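共享活动室家具更新项目
二月进度报告
致:Givus 小额资助办公室
提交:Flellance 活动室运营组
日期:2026年2月16日

一、总体情况

先说好消息:钱还没花完。再说一般的消息:活动室里的折叠桌终于比会塌的折叠桌多了。按照申请书的承诺,本期应完成旧桌淘汰、新桌到位和搬运规则三项工作。前两项已经完成,第三项写了三稿,最短的一稿有两页,贴在墙上之后的主要用途是挡住墙上的一块水渍。

旧桌共报废14张。其中最年长的一张,桌腿要用绳子绑着才肯站直,我们对它有感情,但保险公司没有。

二、新桌

新桌选的是 Harawira 的长方形折叠款,浅色桌面,黑色细金属架,桌腿之间有横杆相连。选它的理由很朴素:一个人也能展开,两头各有一双手就能挪走,收起来靠墙放,不占那间本来就不大的储物间。手工班曾希望要深色桌面,理由是耐脏。我们的看法是,脏还是那么脏,只是看不见而已,所以维持浅色。
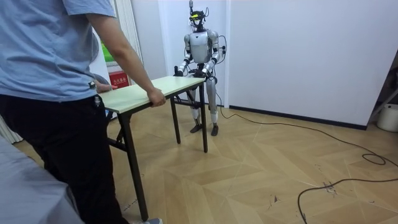
挪桌子这件事,申请书里只写了半句话,实际占去了本期大半精力。以前大家的习惯是一个人拽着一头拖过去,地板上的划痕可以作证,划痕的走向还能看出历年活动的大致布局。现在的规定是两头都要有人扶,抬离地面再走,先商量好往哪边转。最后一条执行得最差。两头各有主意的时候,桌子通常停在门口,堵住第三方。

本期为此安排了3次搬桌练习,每次从讲座布局换成手工布局,再换回来。整套换场的时间从原先的一节课间缩短到26分钟。申请书里写的目标是“显著改善”,我们认为这算显著,欢迎贵处另有高见。

三、经费

本期支出2,360元,用于桌脚橡胶垫、储物间靠墙的挡条,以及地板修补材料。橡胶垫第一批买小了,套不上去,已经退换,运费由我们自己承担,不计入本项目。修补材料只够处理靠窗一侧,靠门一侧的划痕暂且保留,下期再议。

四、遗留问题

桌面边缘怎么抓,仍有分歧。我们建议手指在下、拇指在上;另一派坚持反过来,说这样放下时不容易夹手。两种办法都试过,都能把桌子放下。规则第四稿准备只写一句“抓稳长边或短边,不要抓横杆”,其余交给各人的手。

另外,储物间的门向内开,桌子靠墙以后,门只能开到一半。设计储物间的人显然没有打算往里面储物。拟把门改为外开,报价尚未收到。

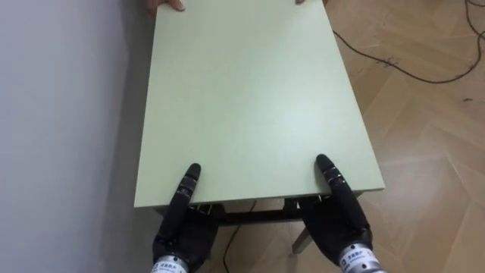
Sakico 读完本报告初稿后提了意见,说搬运规则写得再短也没有用,真正该改的是布局图:讲座和手工两种摆法如果共用中间一排,每次就可以少挪一半的桌子,大家也少吵一半的架。她还问,为什么橡胶垫的事要写进给资助方的报告里。

第一条意见我们接受,新的布局图下期试行,旧图先不撕,万一行不通还要贴回去。第二条意见我们也考虑过,但是退换单已经附在票据里了,与其让贵处翻到之后来问,还是先交代清楚为好。

五、下期计划

试行共用中排的布局;取得储物间改门的报价;用剩余的材料处理靠门一侧的地板,能补多少补多少。搬运规则第四稿定稿后另行报送,篇幅保证不超过半页,那块水渍需要另找东西来挡。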